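How does a bathtub get empty?

When you pull out the plug, the water wants to go down. The bottom of a bathtub looks flat, but it is a little bit sloped, so every drop rolls slowly to the drain.

A freestanding bathtub does not need to touch any wall. It stands on the floor like a big bowl, and its pipe hides underneath.
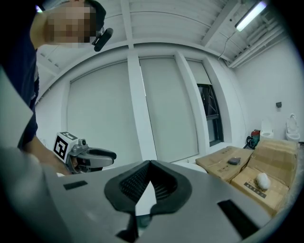
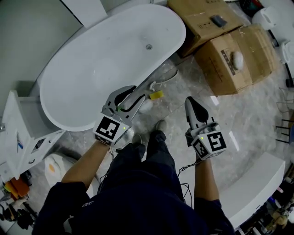

In the second picture, find the round drain in the white tub.

How much water is inside?

A full bath can hold some 200 litres – that is a lot of buckets! If you stay in for only 5 minutes, a shower often uses less.

Try it at home: put a drop of water on a plate and tip the plate slowly. Which way does it go?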